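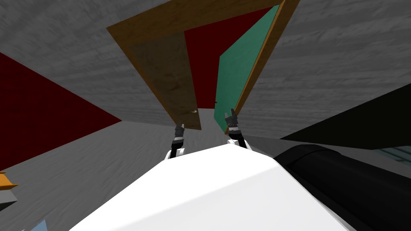
Minor characters are the people I have the most fun with, and they're also the people who have wrecked more of my drafts than anybody else. In the last chapter we spent all our time on the lead, on what she wants and how she goes after it. Now I'd like to talk about the rest of the crowd: the bus driver, the aunt on the phone, the man who sells your hero a used stove and never comes back. A minor character has to stick in the reader's mind on very little. Think of the open wooden cabinet up there, with a brown door and a teal one. If I put that in a story, I wouldn't describe the frame or the knob. I'd say "the cabinet with the teal door" and you'd know it again three pages later. A bus driver works much the same way. Give me the one thing that doesn't match and I'll carry him through the whole book for you.

I learned this the slow way. My first long serial, The Colmont Road, ran to 93 installments, and by the end I had a cast so big that I was keeping them in a shoebox on index cards. Readers would write in and ask who somebody was, and (this is the embarrassing part) I'd have to go to the shoebox myself! One installment was 2,392 words long and brought in a whole wedding party, every guest with a name, a job and a hair color. I was so proud of it. Hardly a soul could tell the groom from his brother.

So before we get to the exercises, let me give you the words I'll be using.

Walk-ons, regulars and hinges

A walk-on turns up once, does a job and leaves. She hands over the key or says the train is late. Most walk-ons don't need a name, and plenty of them don't need a face.

A regular comes back. He runs the diner in Maldale where your two sisters have their fights, and we see him each time they go in. He needs a name, a way of talking, and some small business of his own going on in the background, even if we only ever hear scraps of it.

A hinge is a minor character who turns the plot. The clerk who reads the wrong address aloud is a hinge. She may only have a couple of lines, but the story goes one way before them and another way after, and you have to decide how much attention to draw to her. Too much and the reader smells a trick. Too little and they'll flip back, annoyed, looking for the place where you cheated. I still get this wrong and I've been at it a long time.

The labels can slide, by the way. A walk-on in chapter two may turn out to be so much fun that you drag him back in chapter nine, and then you've got a regular on your hands. Let it happen. Just go back and check that his first appearance can hold the weight.

A first try

Here's a short passage from a student draft called The Bastell House, used with the writer's permission:

The locksmith sat down on the step to catch his breath. He had brought his lunch in a hatbox. "Which door first?" he asked, and started on his egg.

That's a walk-on, and I'd know him anywhere. We don't get his age or his height. Read it again and notice that the hatbox comes before he speaks, so by the time he opens his mouth we're already curious about him.

Now take a draft of your own and find a minor character you gave more than 90 words of description. Cut it to 20. Keep the old version next to the new one, as we'll need both when we get to dialogue in the next section.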